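I oil our kitchen table every May, and it's the one job I look forward to (yes, really!). Clear it, wipe it down with a barely damp cloth and leave it overnight to dry.

Next day, sand with the grain. I start on 300 grit and go up to 600 for the top, going gently round the corners so you don't lose the shape. Vacuum, then wipe again.

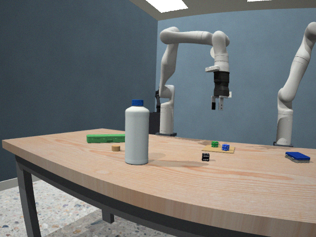 *Long flowing grain with darker streaks, and a white bottle with a blue cap.*

Now the oil. Pour a little puddle, spread it with an old T-shirt and wait 15 minutes, then buff off every bit that hasn't soaked in. I do 2 coats, a day apart, and keep the kids' colouring off it till Saturday.

Lay your oily rags flat outside to dry before they go in the bin, they can catch fire if you scrunch them up!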